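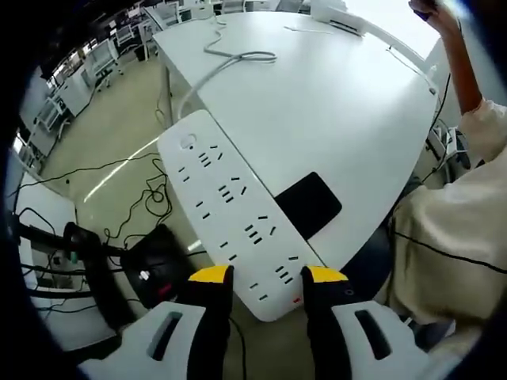

What the Last People Left: Tips for Reading (and Not Wrecking) the History in an Old House

38 shares
11 comments

Every old house in Iltivmont comes with a story, and the story is usually that somebody important slept there. Ours was supposed to have been a bank, a hat shop and, according to a man at the hardware counter, a hospital for horses. It was a feed store with two rooms over it. I found that out with a flashlight, a pencil and a library card, and you can do the same with yours in a few wet weekends. The tips are in the order I wish I'd done them, and that isn't the order I did them.

Before you pull anything off a wall

Take photos first. Do it before the dumpster arrives, because a dumpster makes people bold. Stand in each corner of the room, shoot the opposite one, then get the ceiling and the floor. Put a tape measure against anything odd. You will think you'll remember where the filled-in doorway was. You will be off by a whole wall.

Give every room a letter and write it on a floor plan. It can be a bad floor plan. Mine looks like a dropped sandwich and I still use it. When something turns up behind a baseboard, it gets the room letter and the side of the room (C, north) and goes in an envelope with the same thing written on it. "Small key, found in house" is of no use to anyone, including you a month later.

If the house is old enough for lead paint, assume it has some until a test says otherwise. Same goes for crumbly pipe wrap and old floor tile, which should be checked for asbestos before you go near them with a pry bar. History is very interesting but you don't want it in your lungs.

Where houses hide things

Closets. People who would paper a parlor four times never touched the inside of a closet. The oldest wallpaper in our place is behind a coat hook.

The undersides of stairs, drawers and shelves. Carpenters signed these, did sums on them and in one case drew a very unflattering duck.

Behind the mantel. Mantels shrink away from the wall over the years and swallow whatever is standing on them. Ours gave back a calling card, hairpins and a receipt for 100 pounds of oats, and that receipt did more to settle the hospital-for-horses question than anything else.

Under the attic floorboards, near the hatch. Nobody crawls farther than they have to, and that went for the last owners too.

Inside the door frames, where the hinges sit. Count the layers of paint in the hinge cutout. If a door has fewer layers than the frame around it, the door came from somewhere else.

Getting wallpaper off in one piece

You want a sample about the size of a dinner plate, more if there's a full repeat of the pattern. Pick a spot that's already loose. Lay a damp cloth over it, wait, and slide a wide dull putty knife in flat. A sharp one will go straight through and you'll have confetti.

Layers often come off together as a sort of cake. Leave the cake alone if it's brittle. If it's sound, float it in a shallow tray of cool water and the layers may let go of each other one at a time. They may also let go of their color, so test a corner. Some old green papers were made with arsenic, so wear gloves and keep the tray well out of the kitchen. I use a baking sheet that no longer bakes.

Dry the pieces flat between sheets of plain white blotting paper with a board on top. Do not use newspaper. You will end up with a floral pattern and the grocery prices.

Newspapers under the linoleum

Everybody's favorite, and with good reason. They were put down as padding and they're the closest thing most houses have to a dated receipt. A floor can't be older than the newest paper under it. The reverse doesn't work, as plenty of people padded a floor with whatever had been sitting in the shed for years.

Peel slowly and photograph each page where it lies. The pages tend to fall apart on the way to the table, and a picture of the headline on the floor beats a handful of brown flakes. Keep the pages that survive flat in an acid-free folder, out of the light. Laminating them is forever, in the bad sense.

Read the ads. The front page will tell you about a war you already knew about. The ads will tell you that the building two doors down sold corsets.

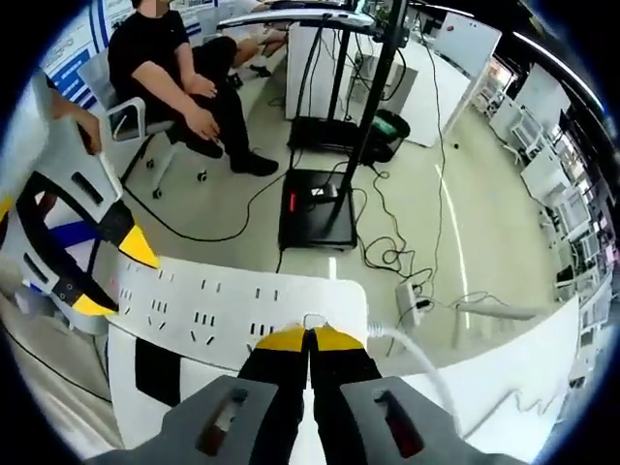 Paper trails that don't involve crawling

Once your knees have had enough, go and sit down somewhere heated.

Start with the deeds at the county office and work backward from yourself. Write down every buyer, every seller and every price. A sudden jump in the price is often the year somebody built something, or the year somebody's brother-in-law got a favor. Deeds describe land and hardly ever mention the house, so don't get discouraged when your home seems not to exist.

Then fire insurance maps, if your town was big enough to have been mapped. They show what each building was made of and what went on inside it, because the insurers cared a great deal whether you were storing hay or pianos. Our block shows a cooper, a livery and something marked only "Junk," which is now a very nice yoga studio.

City directories come next. They list people by name and job, and some have a section by street, so you can read down the block like a cast list. Bonulness never had a directory of its own, and half its people turn up in the back of ours under "Vicinity." Check the back pages.

Photocopy or photograph everything with the title page included. A perfect copy of page whatever from some book or other is a special kind of misery.

Asking the neighbors without being a nuisance

Bring something to eat and an old picture of the street. People who swear they don't remember a thing will correct a photograph for an hour. "That wasn't the bakery. The bakery had the awning." Let them go on.

Ask about smells, noises and where the dog slept. Ask where they weren't allowed to go. Skip "What was it like in the old days?" unless you want to hear that it was cold.

Write down who said it and when, and keep their version even if the deed says different. Two families up the Ukora road have been disagreeing for decades about which of them had the first telephone. I have both accounts in the same folder and I'm careful who sees it.

Cleaning old hardware

Boil-and-scrub advice is all over the place, so go gently. For painted brass hinges and knobs, put them in an old slow cooker with water and a spoonful of dish soap, leave them on low overnight with the lid on, and the paint should slide off with a plastic scraper by breakfast. Do this outdoors or in a shed with a window open, wear gloves, treat the scrapings as lead, and never cook in that pot again. Write NOT FOOD on it. Write it bigger than that.

Take a photo of which screw came out of which hole. Old screws were not all the same and neither were the holes.

Don't polish everything. A dull doorknob with a bright patch where the thumb goes is worth leaving be.

Leaving something for the next lot

Before you close up a wall, put something in it. We used a glass jar with a note in pencil (ink fades and ballpoint gets blotchy), a grocery receipt, a list of who was living on the street in May and a chip of every paint color we'd tried and regretted. There were 11 of those.

Say what you did to the house and own up to the bad parts. If you moved a beam, draw it. If the bathroom floor slopes because you gave up, write that down. Somebody up at Hapeta opened a wall last spring and found a board with "this is not level and I know it" in carpenter's pencil, and I have rarely felt so close to a stranger.

Make a second copy of your notes and give it to the library. Ours took the whole folder, duck included, and put it in a box labeled "Feed Store (Misc.)." The man at the hardware counter still says horses.

11 comments
38 shares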